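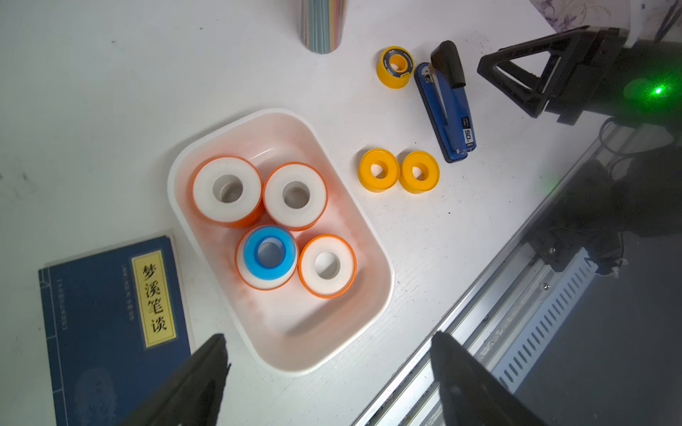 Griltstead Works, Stores and Bench Supplies Department

Section 5. Setting Up the Thread-Seal Tape Tray

5.1 Scope

This section covers the storage of PTFE thread-seal tape at a shared bench. It applies to white rolls and yellow rolls issued under the Calteo bench supplies list. Electrical tape and packing tape are covered in Section 12.

5.2 Before you start

Use a rigid plastic tray with rounded corners and a raised rim. The tray must sit flat on the table without rocking. Trays with a cracked rim go back to Stores.

Spool color does not identify the grade of tape. Blue and orange spool parts are both found on white rolls. Check the stock code on the bin card before mixing rolls from separate deliveries.

5.3 Loading the tray

1. Wipe the inside of the tray with a dry cloth.

2. Inspect each roll. Trim any frayed end square and press it down onto the winding.

3. Lay the white rolls flat with the center holes facing up. Start at one end of the tray.

4. Place four rolls close together in one half. Keep the other half clear for the roll in use.

5. Keep yellow rolls outside the tray until they have been checked against the issue sheet.

6. Write the count on the bin card. Use bin card 71 for white tape and bin card 135 for yellow tape.

CAUTION: Do not press rolls down to make them fit. A bent flange lets the tape slip off the side of the spool.

NOTE: Staplers, books, and paperwork may share the table. Do not put them in the tray.

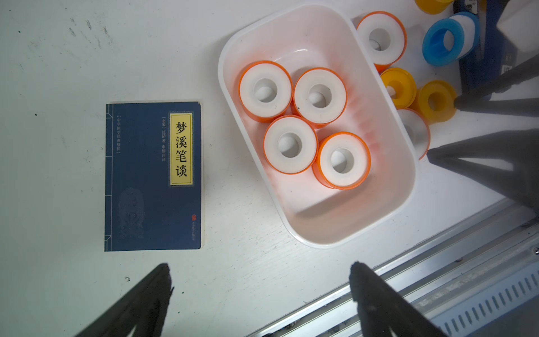 Can a roll go back in the tray after it has been opened?
Put it back if the tape is clean and the winding is still tight. Press the loose end down first. Discard any roll that has picked up oil, grit, or metal chips.

5.4 Changing the stock

1. Remove all rolls from the tray and set them on a clear part of the table.

2. Separate white from yellow.

3. Move older rolls to the front of the group so they are used first.

4. Reload the tray as described in 5.3, steps 3 and 4.

5. Return surplus rolls to the Holub cabinet, second shelf.

CAUTION: Yellow tape must not be issued from the white tape bin, even when the white stock has run out. Request a refill from the Gukham store.

5.5 Records

Bin cards are collected in March. Cards without a stock code will be returned to the bench.

Issued January 12, 2018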